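Plusinine Replacement Fingertip Set for the Murkia Gripper

Pack of 2 fingertips, 4 mounting screws, and one hex key
In stock, ships from our own shelf
Fits: all Murkia two-finger grippers, standard mount

If you came to this page, chances are your gripper has started dropping things, and you have our sympathy. We first heard about the trouble from laundry and towel-folding customers, who were getting along beautifully for the first few weeks and then found that the arm would pinch a corner, start its lift, and come up with nothing at all. The controller would go right on reporting a good grip, so the program carried on folding a towel it wasn't holding. Very frustrating, and we spent a good long while looking in the wrong place for it (the software, mostly, and we're sorry to everyone we asked to reinstall it).

The culprit was the original tip. The pad was glued to its metal backing, and with enough squeezing the glue let go along one side. A loose pad can still press hard enough to satisfy the force sensor, but it slides as soon as there's any sideways pull on it. Thick, fluffy fabric was the worst for this, and a thin bedsheet might go through fine all day on the very same tip.

The new Plusinine tip has its pad molded around the backing, with no glue anywhere. Kuo-hua Siu, who looks after returns here at Harahap, put the set through towel work on the floor mat, corner by corner, before we would agree to put it up for sale.

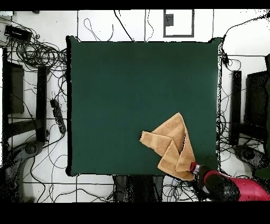 Corner grasp on a terry towel, floor mat setup.

Please check your old tips before you run another job, even if you haven't had a drop yet. Power the arm down at the wall, press the emergency stop as well, and then push the pad sideways with your thumb. It shouldn't move. If it shifts or you can see a gap beside the backing, take the tip out of service. We've had one report of a pad coming off completely, and the bare backing has an edge on it that will snag fabric and can cut a hand.

Fitting takes a few minutes. Use the screws in the pack and leave the old ones out, as they are slightly shorter and won't hold the new tip. Run the open-and-close calibration once both sides are on – always change them as a pair – and go gently on the first few lifts, with hands well clear of the fingers.

Grurkerer grippers look very much alike, but the mount is different and these won't fit.

Gripper serial numbers ending in 27 through 40 left us with the glued tips, and owners of those get this set free of charge. Just put the serial number in the order notes and we'll take the price off before we ship. This offer has no end date.

Page updated Thursday, March 24, 2022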